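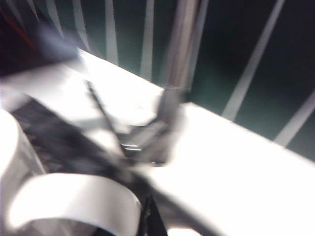
夹爪在白色桌面上方移动,桌边立着一根灰色金属杆。

分类:工作间小窍门 > 桌面与工具 > 学生社团

机械臂社团用的桌子怎么收拾

我们社团借的是一间普通活动室,桌子白天别人要用,下午四点以后归我们。桌子收拾得好不好,直接影响当天能练多少遍。下面这些办法是一个学期里慢慢攒下来的,大部分也适合家里的工作台。

白色桌面先处理反光

白桌面看着干净,灯一开就很刺眼,手腕上的小相机尤其怕这个。画面一过曝,桌上的白色物件和桌面就分不开了。先试着把正上方的灯关掉一排,用侧面的光。还不行就铺一块浅灰色的哑光桌垫,四角用双面胶压住。不要铺有花纹的桌布,也不要铺会起皱的薄布,夹爪下去的时候容易带起来。

桌垫脏了用拧干的湿布擦,再用干布过一遍。洗洁精要兑水,原液会留一层滑膜,方块放上去会自己跑。

胶带和白色的小东西

胶带是我们用得最多的东西,也最容易乱放。白胶带放在白桌面上,人都要找一会儿。我的做法是在胶带卷内圈贴一小条彩色纸,拿起来也方便。胶带头往回折一厘米,下次不用抠。

撕下来的胶带如果在桌上留了胶印,先用吹风机低温吹一吹,再用橡皮擦掉。橡皮擦不动的,用棉片蘸一点酒精。酒精别碰到夹爪上的塑料件,有的塑料会发白。

桌面定位线用纸胶带,不要用透明胶。纸胶带贴一个月也能撕干净,透明胶贴两周就开始难撕。线贴好以后拿铅笔在旁边写上日期和组名,免得下一组以为是垃圾给清了。

螺丝

指爪上的螺丝练久了会松。每次开机前用手轻轻晃一下指爪,有响动就停下来拧。拧的时候一只手托住指爪,不要让关节吃力。拧到有阻力再加四分之一圈就够了,拧过头的滑丝比松的更麻烦。

拆下来的螺丝按顺序放在一张纸上,纸上画个指爪的简图,哪颗从哪里拆的就放在哪里。比放在小盒里好用,盒子一碰全混了。怕风吹的话,纸下面垫一块冰箱贴用的软磁片。

备用螺丝我们装在Plurkis的分格药盒里,本来是装药片的,盖子紧,掉地上也不开。

窗帘和背景

窗边的桌子最好把帘子拉到同一个角度,每次都一样。帘子今天开一半明天全关,相机看到的亮度就不一样,前一天调好的参数第二天又不对。我们在拉绳上绑了一小段红毛线,毛线对齐窗台就是标准位置。

竖条帘容易被风吹得晃,底下没有串珠链的,可以在每片底端夹一个小长尾夹。开练以前把窗关好。 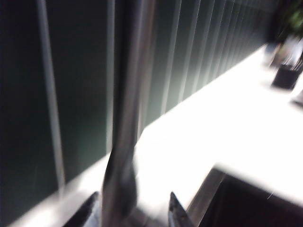

桌子尽头不要堆东西。水杯、笔筒、花盆都往外挪,挪到手臂伸直也够不到的地方。我们的手臂加上夹爪能够到50厘米,所以在桌上用纸胶带画了一道线,线以内只放当天要抓的物件。花盆离得近还有一个问题,浇水的时候会溅到桌上,底座里进了水很难处理。

深色的盒子、托盘放在靠边的位置,放的时候用直角尺比一下,和桌边对齐。歪一点人看不出来,程序每次都往同一个地方去,就会磕到盒沿。盒底贴两条防滑条,厨房抽屉里用的那种就行,剪成小段。

电线

电源线和数据线分开走。电源线走桌子后面,数据线沿手臂走,每隔一掌宽绑一道魔术贴。不要用扎带,扎带勒紧了线皮会变形,换线的时候还要剪。线在关节处要留余量,把手臂手动转到最远的位置,线还能松松地垂一点,才算够。

插线板不要放在桌面上。挂在桌腿内侧,开关朝外,伸手就能关。新来的同学第一件事就是学会不看也能摸到这个开关。

练习用的物件

我们练的是抓放,物件都是从家里带的:瓶盖、木夹子、空调料瓶、海绵块。空瓶太轻,夹爪一碰就倒,往里装100克大米,盖紧,就稳多了。大米记得换,放久了会生虫。海绵块剪成一样大小,用热刀切比用剪刀切整齐,切的时候开窗。

物件每样准备两份,一份练,一份留着比赛前用。磨花的那份表面会变滑,拿来当比赛的标准不准。

春季那次校际赛在Haston馆,桌子比我们的矮,带去的参数全要重调。Santosh Chauhan老师让我们以后出门带一把卷尺和几块垫脚木,到场先量桌高再插电。垫脚木用旧砧板锯的,四块摞起来用,锯好的边要拿砂纸打一遍。

收工

先把手臂收回到休息位,再断电。断电后手臂会往下沉,下面垫一块叠好的毛巾。相机镜头用擦眼镜的布擦,不要用纸巾。夹爪内侧的胶垫用湿布擦掉灰,晾干了再盖罩子。罩子是拿旧枕套改的,开口穿一根松紧带。

垃圾里碎胶带最多,滚成一个团再扔,不然会粘在垃圾桶壁上。桌垫卷起来放,不要折,折过的印子要压好几天才平。

钥匙挂回门后第二个钩子。

标签:机械臂 工作台 收纳 清洁 社团活动
联系我们 | 版权所有 Priltico生活工坊 | 返回顶部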